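Skomance 剧组开机前安全检查单，附我自己的碎碎念

写在前面：我在 Skomance 这部网剧里管现场安全，十月进组，一开始手里只有公司发的那份模板，条目又长又绕。拍到第三集我就自己重写了一份，贴出来给同行的小伙伴参考，欢迎拿去改！

一、电和灯

1. 配电箱上锁，钥匙在灯光组长身上。
结果：合格。
备注：钥匙上周换了新挂绳，红色的，老远就能看见，我很喜欢。

2. 地面线缆全部走压线槽。
结果：整改后合格。
备注：男主第一场吻戏要从门口一路跑到窗边，走位线正好横穿两根电缆。导演说“他会抬脚的”，我说他眼里只有女主，怎么会看脚下嘛！最后重新绕了一圈，多用了30米线。

3. 灯架配沙袋，高架另加保险绳。
结果：合格。
备注：阳台那盏最高的我亲手拽过，纹丝不动。

二、搭景（Ruddock 棚）

4. 二层平台限载，牌子贴在楼梯口。
结果：不合格，已停用半天。
备注：牌子有，被一张巨大的粉丝应援海报盖住了……海报挪到化妆间门口，大家还抢着合影。

5. 疏散通道净宽够两人并行。
结果：合格。
备注：早上六点看是通的，下午又堆了三箱戏服，所以这条我改成一天查两遍。

6. 灭火器压力、有效期。
结果：合格。
备注：Erner 送来的那批标签字特别小，我拿手机放大着看的。

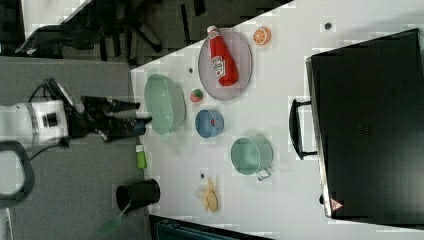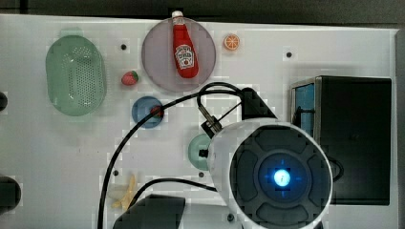

三、道具和桌面戏

7. 入镜餐具、食物、桌面逐项过手。
结果：合格，有一条建议。
备注：第四集有一场很长的早餐戏，两个人从拌嘴到和好全在饭桌上，台词密得要命，演员手上一直有动作，摸到什么算什么，所以桌上每样东西我都要捏一捏、转一转，看有没有毛边和裂口。塑料的我最放心，像图里那种浅绿色的椭圆盆和篮子，边沿圆圆的，演员激动起来往桌上一推也不怕。真瓷器和玻璃就得另说，凡是要摔的一律换糖玻璃，排练时用替代品。建议是：桌角包软边，女主转身太快，我看了两遍排练，心都提到嗓子眼了。

8. 入口食物现做现上，过敏信息贴在道具车上。
结果：合格。
备注：女二对花生过敏，这条我用荧光笔涂了三层。

9. 蜡烛等明火有专人盯。
结果：本场不适用。
备注：求婚戏才用得上，剧本里写的是200支蜡烛，浪漫是真浪漫，我看到的时候手都凉了。已经跟美术商量，大部分换成电子的，近景留几支真的。

四、外景（Cilley 码头）

10. 围观人数和隔离带。
结果：整改后合格。
备注：消息走漏得太快！探班登记本上签了477位，隔离带只带了68米，根本围不住，临时又去借。下次外景通告别提前发群里了，拜托拜托。

11. 水边戏救生员到位，演员戏服里穿浮力背心。
结果：合格。
备注：背心会显胖，男主嘟囔了一路，还是穿了。服装老师给外套放了一点腰身，监视器里看不大出来。

12. 夜戏收工后的回程车辆，司机休息时间要登记。
结果：不合格。
备注：有一位司机只睡了大约四个小时，我没让他出车，换了备班的。那天大家回酒店晚了一点，路上有人抱怨，我听见了，但这条以后也不会松。

待办：二层平台限载牌重新做一块大的；隔离带补货；桌角软边今晚装好，明早第一场前我再去摸一遍。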